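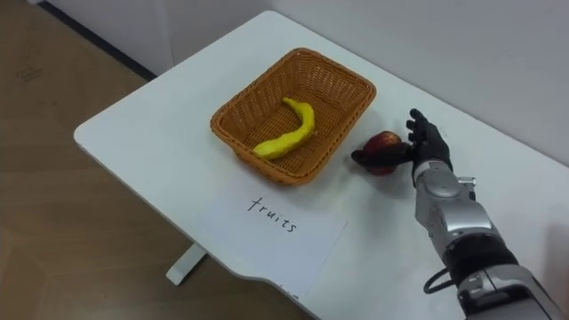

In defence of the fake fruit bowl

Trevor Sowerby

Every couple of years somebody writes a piece telling us to get rid of the plastic fruit. Dust collector, they say. Tacky. Your nan had it. Put out real fruit like an adult.

I'd like to disagree. Quickly, I have to be out the door by 12.

Plastic banana, wicker basket, red apple on a plain white table. That's a good looking arrangement. Take the colour away and you have a white table against a white wall, and I have lived with that. Lived with it for years in the Bloxham flat. White everything, because the landlord liked it and I was too tired to argue. You come home to a room like that in July with the heater ticking and it's like living in a fridge.

So. Yellow. Red. Orangey-brown wicker. Cheapest decorating there is.

The usual complaint is that it's dishonest. A bowl of fruit you can't eat – a lie on the table. I don't buy it. Nobody is fooled by a toy banana. It's shiny and it's the wrong sort of perfect and it never gets spots. A vase with a painted rose on it isn't lying about the rose either.

And real fruit, come on. I buy real fruit. It lives in the bottom of the fridge or in the lunch bags, because that's where it gets eaten. The stuff on display gets left until it goes soft and then there are the little flies. Tiny flies everywhere, in the sink, in the wine. I paid 30 dollars for a grazing-bowl's worth of peaches and mangoes one summer, for a lunch, and most of it went in the green bin. Never again.

Now the basket. People get this wrong more than the fruit. Wicker, please, and with sloping sides and a rim that flares out a bit. Not those deep square tubs, you lose everything in the bottom. My first was a Flaltberg, which had a lovely colour and shed bits of cane on the tablecloth until I gave up on it. The one I've got now is a Flanen and has outlasted two kettles. Shake it out over the garden, wipe it with a damp cloth, done.

Don't fill it either. Shops always fill it. Plirkamell had one in the window piled up with grapes, lemons, a pineapple, heaven knows, and it looked like a hat. One banana in the basket is plenty. Leave the apple out beside it. A bit of space around things lets you see them, and you've still got room to put down a peice of paper and write your list.

Which is my other point, the table has to keep working. I've no time for a table that's been styled so hard you can't do the homework on it. Ours is white and it's scuffed and I've stopped minding. Basket goes up one end at tea time, comes back after. Weighs nothing. Try that with a ceramic bowl and a kilo of oranges.

Kids like it too. Mine ran a shop off the kitchen table for a whole winter, the banana was 700 dollars and the apple was 710, becuase the apple was "fancier". I've never had anything like that much fun out of a real apple.

Anyway, keep yours. If your sister-in-law laughs at it, offer her the banana.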